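Reusing Shipping Boxes for Storage in Small Student Rooms
Project report, Radu Costache and Natsumi Onishi 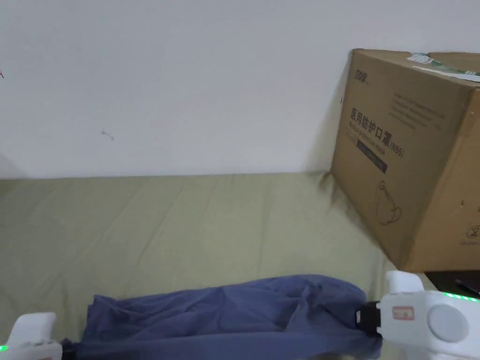

1. Background

In our dormitory, Rirness House, each student has one bed, one desk and a narrow closet. Many residents keep winter clothes and extra bedding in cardboard boxes which they received from a shop or from a friend. A large box can go under the bed or on top of the closet, but in the daytime it often stays on the bed, and in the evening it must be moved to the floor again.

The aim of our project was to find out how students use such boxes and how the boxes could be used better. We did not want to design new furniture. The dormitory has 532 residents and the budget for common furniture is already spent for this year.

2. What we did

We gave a short questionnaire to 60 residents in November. We asked what they keep in boxes, where the box stands during the day, and if they remember what is inside. After this we packed two large boxes with the same kind of things: one winter coat, bedding, and shoes in a bag. The first box was packed without a plan. In the second one we put the heavy things at the bottom and the things for daily use on top. We also wrote a list of the contents on a sheet of paper and fixed it to one side.

For packing we used the bed as a table. It is the only flat surface in the room which is big enough, and the work is easier for the back than on the floor. We recommend leaving the sheet on and pushing the box close to the wall, so there is free space for folding the clothes.

3. Results

The most common problem was the old printing. A box for medical protective masks (N95), for example, keeps its large Chinese title and the drawing of a mask, and a person who looks for a sweater does not think of opening it. Several students wrote that they had opened the wrong box many times. Old shipping labels make the same confusion, especially when boxes are moved at the end of the semester.

The second problem was weight. Our box without a plan became too heavy on one side and was difficult to lift. The planned box took more time to pack, but Natsumi could find the shoes in it without taking everything out.

Some students told us that they do not like how boxes look in the room. We understand this opinion, but we did not study it.

4. Recommendations

Remove or cover the old shipping label before the box is used again.
Write the contents on the side which faces the room, and not only on the top.
Put books in small boxes and keep the large ones for clothes and bedding.
Close the bottom with two strips of tape.
Do not store cardboard near the window in winter, as the walls there can become damp.

5. Limits of the work

The questionnaire was answered mostly by first-year students, who own fewer things. We also tested only two boxes, and for a short time, so we can say nothing about how long the cardboard stays strong. Next semester we would like to repeat the packing test with the residents of Vusteo House, where the rooms have a different closet.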